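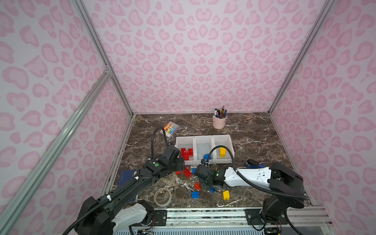
ピンクのヒョウ柄の壁に、焦げ茶の大理石柄の天板。奥は淡いピンクのペン立て。

Nulura 貼ってはがせる壁用シート 無地・柄物
取扱い:Mullora 内装用品

「貼ってはがせる」という言葉を、当店はあまり信用していません。貼れるのは本当です。はがせるのも、たいていは本当です。問題は、はがしたあとの壁がどうなっているかで、そこを書いているメーカーはほとんどありません。Nuluraの箱にも「簡単にはがせます」とだけ印刷されています。何の上からはがすのか、どれだけ経ってからなのかは書いてありません。
それでも扱っているのは、同じ価格帯のものをいくつか仕入れて比べたなかで、これがいちばん困ることが少なかったからです。絶賛はしませんので、以下を読んでから決めてください。

仕様
幅:43cm
長さ:197cm(1本)
表面:つや消し
裏面:弱粘着、方眼つき剥離紙
柄:無地、木目、石目、動物柄(時期により入れ替わります)
用途:屋内の平らな壁、棚板の背面、家具の側面
付属品:なし

幅について
43cmという幅は中途半端です。市販の壁紙より狭いので、部屋の壁一面に使うと継ぎ目だらけになります。メーカーは「一人でも扱いやすい幅」と説明していて、それは認めますが、継ぎ目が増える話はカタログのどこにも出てきません。柄物は継ぎ目で柄を合わせるぶん捨てる部分が出ます。面積をそのまま割り算して本数を出すと、まず足りなくなります。
追加でお買い求めになる場合、色味が前の分と揃う保証はありません。ロット番号は箱の側面の小さなシールにあります。捨てずに取っておいてください。

粘着について
「弱粘着」に決まった基準はありません。各社が自分で弱いと思えば弱粘着です。店の倉庫の壁に貼って3か月置いてみたところ、塗装のしっかりした面からはきれいにはがれました。安い紙クロスの上に貼ったものは、端で表面の紙が一緒に持ち上がりました。砂壁、漆喰、凹凸の強いクロスには最初からつきません。ついたように見えても、夜のうちに端から浮いてきます。
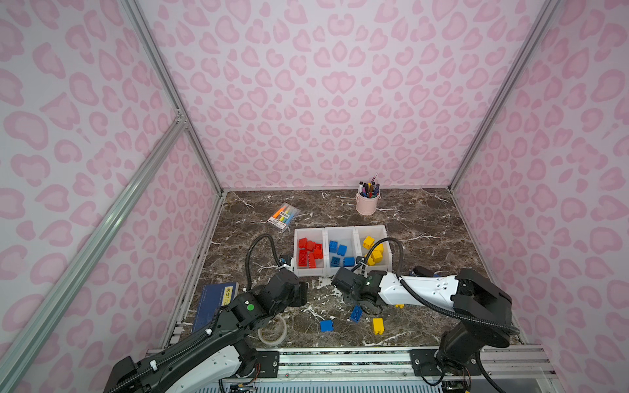 賃貸の方からよく「退去のときに大丈夫ですか」と聞かれますが、大丈夫とは言えません。お部屋の壁紙が何年目で、どんな糊で貼ってあるのか、こちらには分からないからです。目立たない場所に切れ端を貼り、しばらく放っておいてからはがしてみてください。面倒でも、当店のレビュー欄を読むよりずっと当てになります。

メーカーの主張と当店の見方

「気泡が入らない」
入ります。空気の抜ける溝がついているので押せば抜けやすい、というのが正しいところです。大きな気泡は一度はがして貼り直してください。針で穴を開けるやり方は、無地だと跡が光って見えます。

「水拭きできる」
表面は拭けます。継ぎ目から水が入ると裏の糊が白く濁ります。洗面台のまわりや流しの横にはお勧めしません。

「何度でも貼り直せる」
埃のない面で、すぐに貼り直すなら可能です。一度床に落としたシートは、裏に埃がついて終わりです。当店では、貼り直しは位置決めのための猶予と考えています。

「壁のキズを隠す」
色のムラや薄い汚れは隠れます。ネジ穴やへこみは隠れず、横から光が当たるとかえって目立つことがあります。穴はパテで埋め、乾かしてから貼ってください。

貼り方
1. 壁を固く絞った布で拭き、完全に乾かします。
2. 裏の方眼に沿って、必要な長さより少し長めに切ります。
3. 剥離紙を上だけはがし、位置を決めて仮留めします。
4. 残りの剥離紙を下に引きながら、乾いた布かヘラで中央から外へ押さえます。
5. 余った端を新しい刃で切り落とします。

切れない刃を使うと端が毛羽立ちます。不良品としてご連絡いただくもののかなりの部分がこれです。ヘラはHaddadの樹脂ヘラを一緒に置いていますが、使わなくなったポイントカードに布を巻いたもので足ります。買い足す必要はありません。

角の処理
入隅は、1枚をそのまま折り込んで回すと後で必ず浮きます。角で切り分け、片側をわずかに回してから、もう一枚を重ねてください。大柄は角で柄が途切れます。これを避ける方法を当店は知りません。気になる方は無地か細かい柄をお選びください。 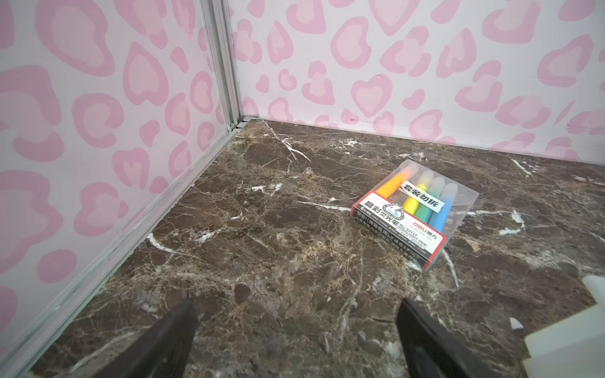
ピンクのヒョウ柄どうしが出会う壁の角。右に蛍光ペンの入った透明な箱。

他社品との比較
Prasettiの壁用シートも以前に扱っていました。表面はあちらのほうが丈夫で、爪で引っかいても傷が残りにくいです。ただ糊が強く、はがす前提の商品とは言いにくいものでした。長く貼ったままにするなら、Prasettiのほうが合っていると思います。当店では在庫がなくなり次第終わりです。

柄の見え方
画面の色は実物と違います。特に淡い色は、昼の窓際と夜の電球の下では別の商品に見えます。小さな見本で気に入った柄が、壁に広がるとうるさく感じることもあります。見本は有料です。無料にしてほしいという声はいただきますが、本体に上乗せするだけになるのでやめました。見本代は本体の購入時に差し引きます。

返品
未開封に限りお受けします。剥離紙を一部でもはがしたもの、切ったものはお受けできません。柄違いや巻きつぶれなど、こちらの落ち度であれば開封後でも交換します。箱とロットのシールを添えてください。

保管
立てて置くと下の端がつぶれます。箱のまま横に寝かせ、上に物を載せないでください。直射日光の当たる場所に置くと糊が硬くなります。

ご注文の目安
棚の背面や家具の側面なら1本で足りることが多いです。壁に使う場合は、幅と高さ、柄の有無を書いてお問い合わせください。本数を計算してお返事します。3本以上のご注文は同じロットで揃うか確認してから発送しますので、少しお待たせします。揃わないときは、その旨をお知らせしてご注文をいったん止めます。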